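About Tromau

Tromau builds teleoperation and hand-guiding tools for teaching manipulation tasks to robot arms. The company was started in Stirkville by Ctibor Jelínek, who had spent several years programming pick-and-place cells and wanted a faster way to get a task from an operator's hands into a controller. We are now 16 people, with software in Stirkville and a small mechanical workshop in Fudivcombe.

Our customers are research labs, training centers and integrators. Most of them already own an arm. They come to us for the part between the operator and the arm: the input device, the link, the recording software and the tools for checking what was recorded.

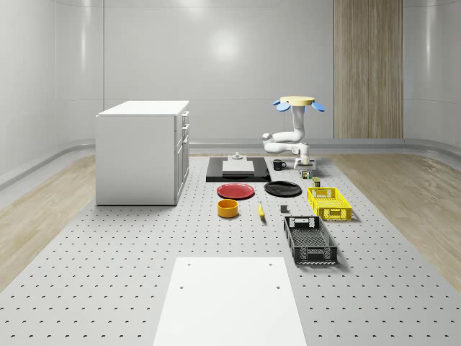
Carrilho is our simulation package. It runs the same control link as the physical stations, so an operator can move from one to the other without learning a second interface. Scenes are built from household objects on a perforated platform, and the task is set by the objects chosen. A banana, a bowl and two plates will support a simple placing task; the open crate and the larger black basket are used for sorting, where the operator has to clear a side wall before releasing. The mug is there for handle approach — still the motion new operators need the most practice on.

Demonstrations are recorded at 20 Hz by default. Each one stores joint positions, operator input and the pose of every object in the scene. A typical task set contains 28 demonstrations from at least two operators. Failed attempts are kept and labeled, and the customer decides whether to train on them.

On physical stations we also support hand guiding. The operator holds the arm near the wrist and moves it through the task while the controller compensates for gravity. Hand guiding suits short contact tasks. Remote control is the better choice when the operator must stay outside the work area.

Operator training takes 5 days and is held in Stirkville, with an additional session in May at the Fudivcombe workshop. Support requests are handled by the engineers who write the software.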